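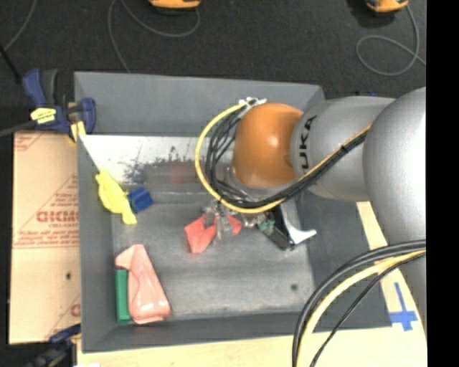 A KUKA robot arm over a grey bin.

November
By Bart Maes

About the Muveck Language School

The Muveck Language School teaches Dutch, German and French to children from the age of seven, and to adults. We are in Platley, on the first floor of the Hermans building, above the bicycle shop. The entrance is on the side of the car park and the bell is marked "School".

The school was started by Ambros Camenzind, who came to Platley from Switzerland as a teacher of German. In the beginning he had one classroom, which he could use only in the evenings, and one group of adults who wanted to read and speak German for their work. I joined him two years later to teach Dutch. French was added after many parents had asked for it. Today we have seven teachers, and in this school year 126 pupils are registered with us.

How we teach

We teach in small groups. In the first lessons the teacher already speaks the new language for most of the time, with gestures, drawings and short sentences. Some pupils find this difficult in the first weeks and we understand that very well. All of us have learned at least one foreign language as an adult, and we remember how tired one is after an hour of listening. In every lesson there is also a moment when questions may be asked in English.

Grammar has its place with us. We do not begin with tables, but when a form has been met several times in texts and conversations, the teacher explains it on the board and the pupils write it in their grammar notebook. This notebook stays with the pupil from one level to the next. Please do not throw it away in the summer!

For reading and listening we use the Ondel course books in Levels 1 to 3. From Level 4 the teachers make their own selection of newspaper articles, short stories and radio programmes. Our library has 3000 books and magazines in the three languages, with a good shelf of comics, and every pupil may borrow two of them at a time.

Our levels

Level 1 is for complete beginners. Pupils learn to greet people, to speak about their family and their day, to ask the way and to buy something in a shop. They learn the numbers, the clock and the present tense.

In Level 2 we work on the past. Pupils tell what they did at the weekend, write a postcard or a short message, and read simple texts about towns, food and festivals in the countries where the language is spoken.

Level 3 is longer than the others and takes a full year and one term. Here come the longer sentences, the opinions and the telephone calls. Many pupils have the feeling that they stand still in this level. It helps them to read again what they wrote in Level 1, so the teachers keep some of these early texts.

Levels 4 and 5 are for discussion, literature and formal writing. A pupil who wishes to take an external examination can be prepared for it in Level 5. We do not hold these examinations ourselves, but we can tell you where the nearest centre is and when you must register.

Children and adults are never in the same group. For children the levels are the same, but they are divided in smaller steps, with more songs, games and stories.

Homework and reports

There is homework after every lesson. For children it should not take more than twenty minutes, and for adults it depends on how much time they have. If you could not do it, come to the lesson anyway.

Parents receive a written report twice a year. In this report we write what the child can do in speaking, listening, reading and writing. We give no marks below Level 4. If you wish to talk with the teacher, you can make an appointment at the office.

Culture in the lessons

A language is learned together with the life of its speakers. The Dutch groups read birthday calendars and learn why one congratulates the whole family. The German groups compare words from Switzerland, Austria and Germany, and about these Ambros can speak for a very long time. The French groups cook once in each term. In December all groups come together for an evening of songs and short plays, and the families are invited.

Joining the school

New pupils can begin in September or in January. Whoever has learned the language before is asked to come for a short talk with one of the teachers, so that we can find the right level. This talk is free and there is no written test. You may also visit one lesson before you decide.

The fees are paid per term. For a second child from the same family we ask a lower fee, and adults who study two languages get the same reduction. The current list of fees can be collected at the office.

The office is open on school days from 2 pm until 7 pm. During lessons the door may be locked, so please ring and wait a moment.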